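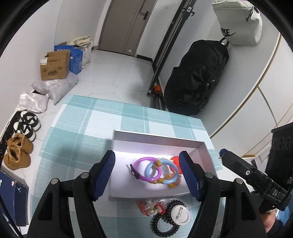 Hand gripper over the toy lid, rings and beads inside, loose bits on the cloth in front.

Date: Nov 24, 2019
From: Rostam Rashti
To: handling-rules list
Subject: Re: draft 3, small mixed items

Parvaneh, all,

Quick one, have to be out the door in ten minutes. Comments inline.

Parvaneh Nazari wrote:
> 4.1 Items to be in a shallow tray or lid before a run starts.
> Nothing left on the cloth within reach of the fingers.
> 4.2 Pads to be wiped every 28 runs.
> 4.3 Where two grippers work one tray, each operator keeps to
> their own side unless agreed out loud first.
> Is 4.1 too strict? Beka say they never do it.

4.1 - keep it. First photo has a packet, a bracelet and a badge lying outside the lid and that's exactly what the wording should cover. Maybe "within reach of the fingers or the hand". Badge is pin side up too, so add open pins and sharp clasps to the exclusions list. Vinow's sheet has a line on this we could borrow.

4.2 - fine. Odberg wanted 16, I'd not go to war over it.

4.3 - needs more. "Own side" means nothing once the trinkets are bunched up at one end. See below.

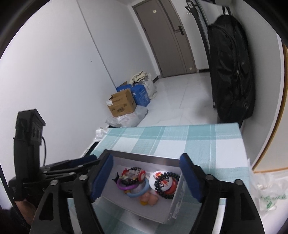

Small Items Working Group / Mazandarani Handling Lab

Two grippers at the one box, one coming in from the left. Stuff sits towards the back and right, near part of the box floor is clear. So who has right of way? I'd put: one gripper inside the rim at a time, the other waits outside. Say "in" and "out". Boring but it works.

Also cables. Nothing in the draft about them at all. Suggest 4.4, cable to run behind the wrist and never accross the tray.

Log sheet: up to 200 lines is plenty, leave it.

Can somone check the numbering in section 5, mine goes 5.2, 5.4. Will read replies tonight.

Rostam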